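About Trenine

We teach robots by showing them. A person picks up a pair of hand-held grippers, does a job the way they'd do it at home or on a shop floor, and the movements get saved so a robot can learn from them. Then they do it again, a little differently. And again! It's slow, fiddly, oddly absorbing work, and we love it.

Trenine started in one room behind a bicycle shop in Drundport, with two tables and a great deal of borrowed cable. We wanted to know if people who had never written a line of code could teach a machine something useful. Our first task was putting a spoon in a mug. It took us most of a winter to get a robot doing it well, and we were so pleased that we kept the mug (it's on the shelf by the kettle, please don't drink out of it).

We're 17 people now, and we've moved to the old Pritchard building near the river, where there's room for more tables and a much better kettle. Some of us came from engineering. Others came from catering, sewing, physical therapy and stage lighting, and those turned out to be wonderful backgrounds for this kind of work, as people who have used their hands for a living notice things. They know which way a lid wants to turn. They know when to slow down.

What we do

Most of our days go to demonstrations. A customer sends us a task, say sorting small parts into a tray or folding a cloth, and we work out how a two-fingered gripper could manage it. You lose your fingertips when you hold one of these things, and that changes everything about how you pick up a sheet of paper. The first hour is usually a lot of dropping and laughing. By the end of the second week most people have a style of their own, and the rest of us can often tell whose recording we're watching.

We also drive robots by remote control. That's a different skill, a bit like learning to park a long trailer, and it suits the jobs where the arm itself has to do the reaching. We do both because some tasks come out better one way and some the other, and we're still finding out which! For a typical task we record 300 good demonstrations before anyone tries training on them. A good one is smooth, complete and free of showing off. The bad ones are kept too, in their own folder, and we look through them together over lunch once a month.

So far our library covers 106 tasks, nearly all of them from kitchens, workbenches and packing rooms. 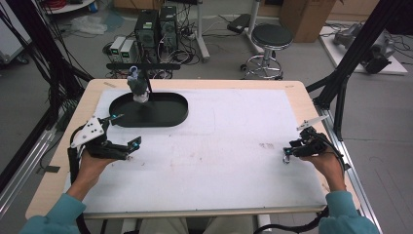 A gripper in each hand, over the white board.

How we work

Nobody records for more than a half day at a stretch. Wrists get tired, and tired wrists make jerky recordings. Afternoons are for checking data, fixing cables, and building whatever odd little prop the next job calls for. Everyone takes a turn at the table, including the people who do our accounts.

Each October we run an open workshop with our friends at the Plonthorpe site, and anyone local can come and teach a robot something. Last time a group of retired bakers spent a whole morning on crimping pie edges. We learned a lot from them, mainly about pie.

Come and see us

We're happy to show visitors around, and school groups are very welcome. If you'd like to try the grippers yourself, wear sleeves you can push up and leave yourself an hour. We're always looking for patient people with steady hands too, so if that sounds like you, write to us through the contact page and tell us about something you're good at making or mending.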